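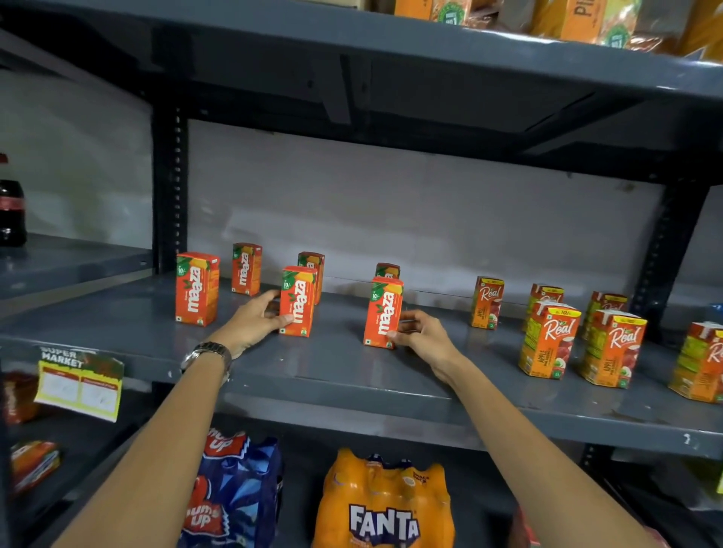
The task on the sheet is called "front and space," and it takes under a minute. A worker at a supermarket shelf pulls a row of drink cartons forward, squares them up and moves on to the next product. In one recording from the project, both hands are on the Maaza mango packs, one carton in each, with the Real apple juice standing in loose rows to the right. To most shoppers it would hardly count as work. To Pruvis, the company collecting the recordings, it is one of the more useful things a person can do with two hands.

Pruvis gathers examples of ordinary manual jobs and turns them into training material for robot control systems. Its shelf project began in September, and the aim was set at 1000 clean recordings of restocking and tidying. By 4th August the team had 700 that passed review. Each one is shot from the worker's own point of view, so that the hands and the goods stay in view together.

Zinhle Matlala runs the collection side. She spent years in store operations before this, and she wrote most of the task sheets herself. The first versions were too strict, she says. Workers were told which carton to pick up first and where to put it down, and the results all looked alike.

"We had a lot of very tidy recordings and the model learned one shelf," Matlala says. "Then we moved a price label and it was lost."

The sheets are shorter now. They name the product group and the finished state, and leave the order to the worker. Some people use both hands at once. Others hold the row steady with the left and pull with the right. Both go in. So do the fumbles, as long as the worker corrects them before the recording ends – a pack that tips over and is stood up again is kept and tagged as a recovery.

Small cartons are harder than they look. They are light, they slide easily on a metal shelf, and a grip that is too firm dents the sides. Packs at the back are often hidden by the ones in front, so the system has to learn to reach for things it can only partly see. Bottles in shrink-wrapped multipacks are a separate problem, and Pruvis has a separate sheet for them.

Review is the slow part. Every recording goes through Elley, the company's labeling tool, where a reviewer marks the start and end of each grasp and says which hand made it. A one-minute recording takes roughly 20 minutes to label. So far 201 have been rejected, mostly for hands that drift out of view when the worker leans in.

The finished set will go first to Hultlow, which builds a two-armed stocking machine, and later to Jacobs, a warehouse operator that wants to test the same skills on deeper racks. Matlala expects the second job to need new recordings. Deep racks make people reach differently, she says, and the sheets for those have yet to be written.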